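Flenstead relish maker returns to glass jars after shoppers complain

The maker of Hirden, the dark green tomato and mustard seed relish sold across the district for three generations, will put it back into glass jars from December after a run of complaints about the squeeze bottle brought in last summer.

The company, based at Idcombe on the road out to the showground, said the bottle would be dropped from all shops once present stock was sold. The recipe will stay as it is.

Production manager Guðlaug Brøndum said the change to plastic had been made to cut breakages and freight costs, and that it had done both. Sales had fallen all the same.

"People told us it didn't come out properly," she said. "It's a chunky relish. You'd get the liquid first and then a lump of tomato would block the nozzle, and you'd squeeze harder and it would go all over the bench. We widened the opening twice. The second one was better but it still wasn't right."

Ms Brøndum said the company had received more than 3000 messages about the bottle, by email, by post and through the comment cards kept beside the till at the factory shop. A few were in favour. Most of those came from people with arthritis or a weak grip, who found the old metal lid hard to shift, and she said the company had taken that seriously.

The new jar will have a wider mouth and a deeper lid with ridges down the side. It will hold the same amount as the bottle and will cost 9 cents more at the factory shop. Other shops set their own prices.

Hirden was first made in a home kitchen at Flenstead as a way of using up tomatoes that had not ripened before the cold weather. It was sold from a card table outside the hardware store, and later through grocers in the main street. The sharp, slightly bitter flavour comes from brown mustard seed and a long cook with malt vinegar. It is eaten locally on cold mutton, on cheese toasties and, by some households, stirred through scrambled eggs.

It has never sold well outside the district. A trial in city supermarkets ended after one season. Ms Brøndum said visitors either bought three jars or handed back the tasting spoon without a word.

Barış Işık, who runs the Havlíček delicatessen in Flenstead, said he had kept back a few cartons of the old jars when the bottle was announced and had sold out of them in five days.

"I had customers asking me if there was any more out the back," he said. "One lady wanted me to ring her at home if I found one. The bottle I've had to mark down."

Mr Işık said he did not mind the bottle himself and thought it was handy for the sandwich counter, where staff used it with the nozzle cut off. He said he would be happy to have the jars back on the shelf because they stacked better and because older customers washed them out and used them for jam.

Reuse came up often in the messages to the company. Several writers said the jars were a standard size for them when bottling their own fruit, and that they had sheds or cupboards full of them. One wrote that her mother had kept buttons in Hirden jars, sorted by colour, and that she had them still. The Flenstead show has a preserves class for entries in recycled jars, and the stewards had asked the company last year whether supply would continue.

The new jar is slightly shorter than the old one. Ms Brøndum said she expected to hear about that as well.

"The old mould isn't available any more. We looked. The supplier had stopped making that shape and we would have had to order far more than we could ever fill. The lids from the old jars won't fit the new ones, so please don't throw your old lids out if you're using them for something."

The company has also answered a question that came up in the messages about whether the relish can be heated. The label on the squeeze bottle says only to refrigerate after opening, and some buyers had asked if they could warm it for use as a sauce.
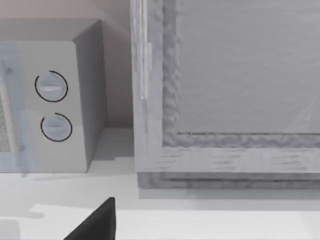
Relish can be warmed in the microwave once spooned into a suitable dish.

Ms Brøndum said Hirden could be warmed in a saucepan or in a microwave, but should be taken out of its container first and put in a heatproof bowl with a loose cover. The mustard seeds can pop when they get hot. She suggested short bursts on medium, stirring in between, and adding a spoonful of water if it was too thick to pour. Any that had been heated should be used that day and not tipped back in with the rest.

The same advice will be printed on the new label, along with a recipe for baked potatoes with relish and cheddar that has been handed out at the factory shop for years. The yellow label and the drawing of the tomato vine will be kept. The type will be made larger, which was another common request.

Work on the filling line starts this month. The bottling machine was leased and will be returned. The old jar filler had been kept under a tarpaulin at the rear of the Idcombe building and has been serviced, with new seals and a new guard rail. It fills more slowly than the bottling machine, and one extra person will be put on for the packing shift.

The first run will be 4000 jars. They will go to the factory shop, the Havlíček delicatessen and grocers in Flenstead before being sent further out. Mail orders will reopen after that, with jars packed in cardboard sleeves. The company stopped posting glass some years ago after too many arrived broken, and Ms Brøndum said the sleeves had been tested by sending parcels back and forth between Idcombe and her brother's house.

There are no plans to change the packaging of the company's other lines, which include a pickled onion and a plum sauce. The plum sauce has always been sold in a bottle. A hotter version of Hirden, made with dried chilli, was tried at the factory shop in winter and may be brought back if there is enough interest.

Remaining squeeze bottles will be sold at half price from the factory shop, with a limit of six to a customer. Ms Brøndum said anyone who preferred the bottle for reasons of grip should let the company know, and that it was looking at lending out a rubber jar opener through the shop counter or selling one at cost.

The factory shop is open on Saturday from 9 am, and there will be tastings of the relish on toast and on cold meat. Empty jars of the old shape can be dropped off at the same time for the show's preserves class. They should be clean, with labels soaked off, and lids are wanted too if they are free of rust.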